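Subject: Re: [igwe-list] new Pliko single, and are there really no more tickets?
Date: Fri 7 June

> Has everyone heard the new one yet? They played it on the late show
> and I nearly drove into a hedge. Is that a real string section or a
> keyboard? Also, my mate says Stusumwood has sold out already. Please
> tell me he's wrong, I only get paid next week.

He's half wrong! The Saturday at Stusumwood is gone, but they've put on an extra night and when I looked this morning there were still standing tickets going at 31 quid, plus 2 for booking (cheeky). Seats upstairs are 45, and for a band this loud I'm not sure why you'd want to sit down.

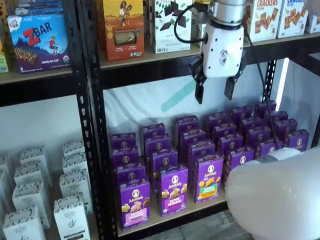
Clif Kid ZBAR, the chocolate chip ones

As for the single, I'm fairly sure it's real strings. If you put headphones on and go to the quiet bit before the last chorus you can hear somebody breathe in, and I don't think a keyboard does that. I've played it 20 times since Wednesday and I like it more than anything on the February EP, which I thought was a bit polite, all brushes and whispering. The drums on this are properly horrible, in a good way. My only moan is the fade-out. They've never been a fade-out band, have they? Igwe always ended things with a thump, even on the early tapes.

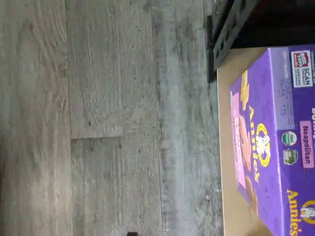 Hokex are doing the vinyl again, so expect it late and expect the sleeve to be gorgeous. My copy of the last one turned up with a split seam and they sent another without any fuss, so do write to them if yours is damaged. The B-side is meant to be the old live favourite with the long organ intro, recorded at last, though the shop page only says "unreleased track" so don't hold me to it.
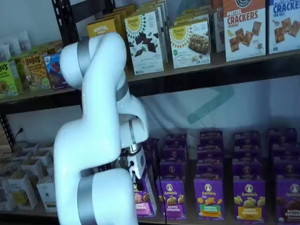 If anyone's driving to the extra night from the north side, I'd gladly chip in for petrol. The last train back is hopeless and I missed the whole encore because of it last time, still cross. Reply off list so we don't clog everyone up.

And does anybody know who's supporting? The poster just says "guests".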